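A Place to Put the Quilt: Talking with Iman Cherkaoui About Bedrooms and Folding

Iman Cherkaoui has worked with bedding for 12 years, first at the counter of a small linen shop called Ollero and now on her own, going to people's homes and helping them to put their bedrooms in order. I met her on a cold morning in December. She had already visited one client that day and she was still wearing her coat when she began to talk about quilts.

"People fold a quilt like a letter," she told me. "In three, and then in three again. A down quilt does not like this. You make it too thick in the middle and it opens again."

Her own method is slower. She lays the quilt flat on the bed and shakes it from two corners. Then she brings the long sides together, with the stitched lines one on top of the other, and presses the air out with her forearms, from the closed side to the open side. Only after this does she fold the short way.

"If the quilt has squares, use the squares," she said. "The line of stitching is already the place where it wants to bend. I learned this from Panya Nakpan at Ollero. She could fold 2 in the time I needed for one, and hers stayed closed."

I asked where the folded quilt should go. She answered that for the first hour it should stay in the middle of the bed, on the bare fitted sheet, while the rest of the room is done. Many clients want to carry it to the closet immediately. She prefers to leave it and look at what else is on the bed.

"The duvet you use every night, I don't fold it," she said. "I push it to the headboard with the pillow and I come back to it at the end. A duvet can be a little messy – you will sleep in it tonight."
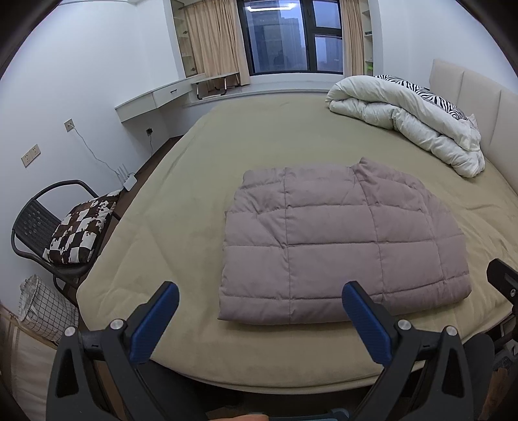 The chair beside the bed

We spoke for a long time about chairs. Almost every bedroom she visits has one next to the bed, and in her experience it is seldom used for sitting. She does not ask people to remove it. She asks them to keep one cushion on it and to put a laundry basket near it, on the floor, so that the clothes have a shorter way to go.

"A brown and white cushion, a black chair, why not," she said. "I am not a decorator. My client Kieran Ó Flaithearta asked me if zebra stripes go with a patchwork. I told him that I only came for the closet."

She is stricter about what stands against the wall. If the internet router is in the bedroom, she wants free floor on all sides of it and no blanket hanging over it. The cable should go straight up to the outlet, and she does not let anyone hide it behind a pile of linen.

What she charges, and what she keeps

Her price for one bedroom is 3000 dirhams, and this includes a second visit after two months. I said that it seemed a lot for folding. She laughed and said that her mother thinks the same.

At home she owns three quilts and one old wool blanket from her grandmother, which she airs on the balcony twice a year. I asked if her own bed was made that morning.

"The sheet, yes," she said. "The rest, I left in a hurry."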